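Storage & Organizing > Kids' stuff and junk drawers

Topic: One big bin or several small ones for mixed odds and ends?

plidov_attic
Posts: 45

We have one big gray bin in the back hall and everything without a home goes in there. Balls, bath toys, kitchen things the kids play with, rags. My husband likes it because cleanup takes one minute. I don't like it because finding anything takes ten. The sides are tall and slope in toward the floor, so the bottom is smaller than you'd think from looking at the top.

I'm thinking of replacing it with 4 small bins on a shelf. Has anyone done this and stuck with it?

McIverMom
Posts: 200

We did it two years ago and stuck with it. Labels on the front, nothing fancy. The big bin went to the garage for sports stuff.

The mistake I made first was too many categories. Nobody in my house will sort doll shoes from doll hats.

gravelroad
Posts: 812

I'll disagree. Small bins look good for a week. Then they overflow and you have the same mess in more containers. Keep the big bin and put less in it. If you can see the floor of the bin, you can find anything in it.

plidov_attic

How much less? Ours is filled to the top most of the time.

gravelroad

One layer. Cloths go down flat, long things go next to them, small stuff along the back.

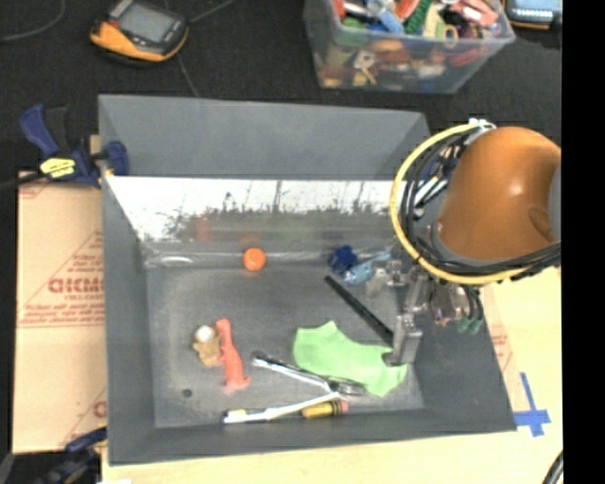

A green cloth, tongs, a little orange ball and a couple of blue things, all on the bottom with gray floor left over. You don't have to dig for any of it. Once you start stacking, the ball is the first thing to disappear.

birnmont_b
Posts: 67

Do kitchen tongs belong in a toy bin at all?

McIverMom

Metal ones go back in the kitchen drawer at our house, and the kids get a plastic pair for play. The metal ones pinch, and I got tired of looking for them at dinner time.

gravelroad

Mine are old and the tips are dull. I leave them in. The kids use them to pick up the ball.

McIverMom

Your call. I still wouldn't with a toddler around.

Li-hua Shek
Posts: 200

I've used both. The big bin worked while the kids were small and everything they owned was chunky. When the small parts came in, we switched to Sular shelf bins, the shallow ones. They hold less, so I cleared out a full bag of things in March before I bought any.

To the original question, I would do the clearing out first. You might find you need two bins and not four. Also wash the cloths before they go back in. A damp rag under a pile of toys will smell in a couple of days and the smell gets into the plastic.

birnmont_b

How do you clean the bottom of a big one? Mine has gray scuffs all over it.

Li-hua Shek

Dish soap and a soft brush. Baking soda paste if that doesn't do it. Deep scratches stay.

plidov_attic

OK, I emptied ours this afternoon. Half of it was trash or belonged in another room. Going to try the one layer idea for a month and if it fills up again I'm buying the small ones.

gravelroad

It will fill up if you let it. Take something out every time something goes in.

McIverMom

Or buy the small ones now and save yourself the month.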